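A Place for the Phone to Stand

26 Feb 2024

My mother kept her telephone on the kitchen wall in Grarnley, with a cord long enough to reach the stove and not quite long enough to reach the back door, and for most of my childhood that cord decided where conversations took place. If you wanted to talk to my aunt you stood in the kitchen. If you wanted privacy you stretched the thing around the door frame and hoped. I complained about this a good deal at the time, and I have spent the last few months trying to get some of it back.

I think a phone at home ought to have a spot where it stands, out in the open, among the ordinary things of the house. I don't mean a drawer or one of those lockable boxes, which make me feel like a teenager being punished. I mean a spot like the one the kettle has, or the fruit bowl. Ours is on the kitchen counter, and I would like to make the case for it, though I warn you I will wander a bit getting there.

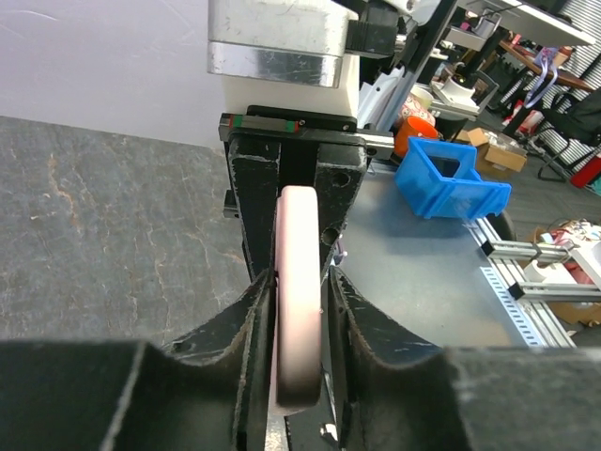

A little pink next to the gray speckled surface.

Color comes into it more than you might think. I used to buy black everything, black phone, black case, black charger, and then go from room to room patting the furniture. Pale pink was my niece's suggestion and I resisted it for a whole summer (I am a grown person with a mortgage, I said), but you can find a pale pink thing on a gray countertop from the far end of the hall, without your glasses, before coffee. I now believe that anything you lose once a week should be a color you would never paint a wall.

The stand came later, in September, after I had leaned the phone against the sugar jar one time too many. My friend Dilani Sultana had one at her place in Clernmont, and I'd watched her follow a dumpling recipe on it with flour up to both elbows while I sat there pretending to help. Mine cost 13 dollars secondhand. I had been ready to spend more, and I'm glad I didn't, because the fancy ones are so light and elegant that they fall over when you poke the screen. Get one with a heavy round foot! Everything else you can forgive.

There is also something to be said for a stand that looks a bit like shop equipment. I had imagined a neat wooden slot that would blend in with the cutting boards, and I'm sure those are lovely,

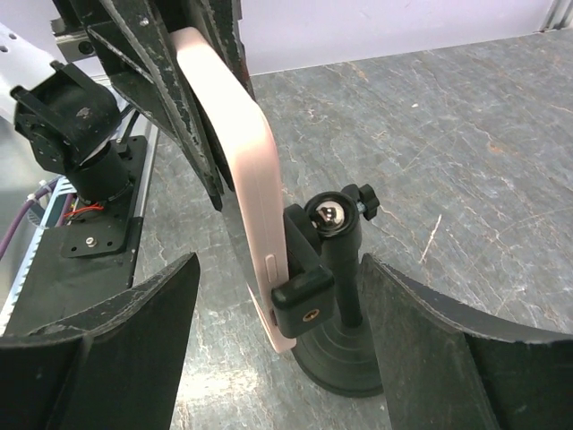
but a proper clamp with a ball joint and a knob you can really get your fingers around will put the phone at whatever angle you need, and it will stay put when you walk off to find the paprika. I tilt it back when I'm standing and forward when I'm on the stool. My neighbor Aatos Eskola, who thinks the whole business is silly, has borrowed it twice for calls with his brother.

Aatos does have an argument, and it deserves a fair hearing. He says that giving the phone a seat in the kitchen is a kind of surrender, that once it has a stand and a good view of the room it becomes one of the family, and that he would sooner see it left in a coat pocket by the door. I understand the feeling. But my phone in a coat pocket was never left there. It came out, it went to the couch, it went to bed with me. A coat pocket goes wherever you go, and a counter doesn't. One evening before the stand I looked up my tally for the day and found I had picked the thing up 194 times, and I couldn't have told you what for on more than a handful of them.

I haven't checked the number since and I don't much want to. What I notice is that I have to walk to it now, and that on the way I often remember I was going to put the water on.

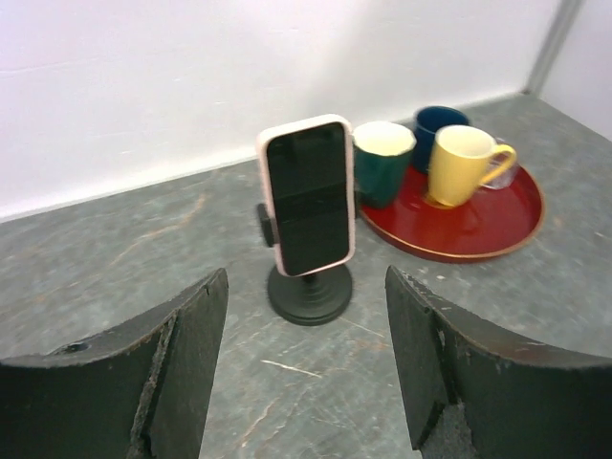
The phone on its stand, with the red tray and its dark green and navy neighbors to the right.

Which brings me to company. I would put the phone near the cups if you have the room, on the side you don't pour from. A person who comes in to look at a message and sees a mug right there is halfway to making tea, and a person making tea will very often call out to ask who else wants some. That is how most of the talking in our house gets started these days. Dilani keeps hers by the bread, and she says she eats more toast than she used to, so do give the neighbors some thought before you settle on a corner.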